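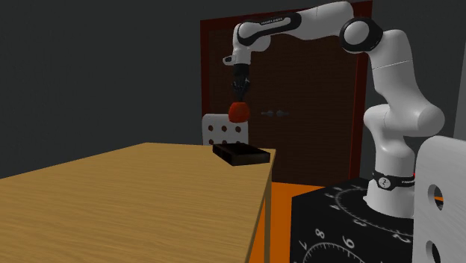
What does a detention basin do when it is not raining?

For most of the year it holds grass, and the grass must be mowed. The Stulalley Township Department of Site Engineering had given that answer to residents many times, and it was printed on the second page of the packet that Divya Achari carried into the hearing room on Friday, February 9, 2024.

The matter before the Board was the expansion of the Ruppert Library. The applicant proposed an addition on the north side, a parking lot of 30 spaces, and a stormwater basin at the low corner of the parcel, where Husent Street bends toward the creek. Ms. Achari had served as engineer of record for the project since September. She had prepared the grading plan, the drainage report, and two rounds of responses to the Township's comments, the second of which concerned the width of a curb cut and ran to 23 pages.

The chair called the item and asked that it be presented briefly.

Ms. Achari presented it briefly. She stated that runoff from the new pavement would be collected in inlets and carried by pipe to the basin, that the basin would release it slowly to the existing ditch, and that flow leaving the parcel after construction would not exceed flow leaving it at present. She referred the Board to the tables in the report. One member turned to the tables. The others looked at the color plan on the easel, on which the basin appeared as a pale green oval.

The floor was then opened to the public, and an elderly man in a canvas coat came to the lectern. He gave his address as 6 Husent Street and declined to give his time to anyone else.

"There was a pond there," he said.

The chair asked whether this was a question for the applicant.

"It is where she has drawn her oval," the man said. "My brother and I skated on it. They filled it the year the school was built. I would like the record to show that there was a pond."
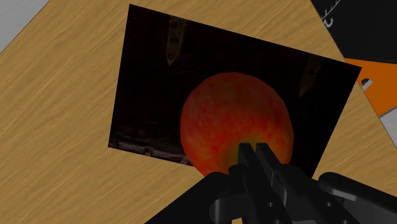 Ms. Achari was asked to respond. She said that the survey showed no water body on the parcel, and that the wetlands consultant had found none. Both statements were correct. She had also read the soil borings, and she remembered the third one, in which the driller had noted four feet of mixed fill and, under it, a layer of black organic silt. She had treated the silt as a construction matter. The specification called for it to be removed and replaced with suitable material, and the quantity had been entered in the estimate on its own line.

"The borings are consistent with what the gentleman describes," she said. "There is pond bottom under the fill. We had not identified it as such."

The attorney for the library shifted in his chair.

"Does that change the design?" the chair asked.

"It does not change the volume or the outlet," Ms. Achari said. "We would be digging down to very nearly the old grade."

The man at the lectern considered this. "Then you are putting it back," he said.

"It will be dry most of the time, sir."

"It was dry most of August," he said. "We did not skate in August."

The chair noted that the speaker's three minutes had expired. The member who had turned to the tables asked whether the name of the pond was known. The man said that it had been called Mavik Pond, after the family who kept cows there, and he spelled it for the clerk. The Board then approved the application with the standard conditions, to which was added a contribution of $2985 toward street trees, a figure reached by a formula that no one present was asked to explain.

Ms. Achari returned to her office that evening, although there was no need to. The lights in the drafting room had been turned off, and she left them so and worked by the lamp at her desk. She opened the grading plan and found the basin. The label read Stormwater Management Area No. 1, in the letter height required by the Township – a label she had typed herself and had not thought of since.

Department standards allowed a parenthetical name where one was "in common local use." She read the clause twice. It did not state how many persons were required for common use, nor did it state that they must all be living.

She placed the cursor after the numeral and typed the name as the clerk had spelled it. She recorded the change in the revision block, with the date and her initials, under the description "Minor text edit." Then she sent the sheet to the plotter and stood by the machine while it warmed.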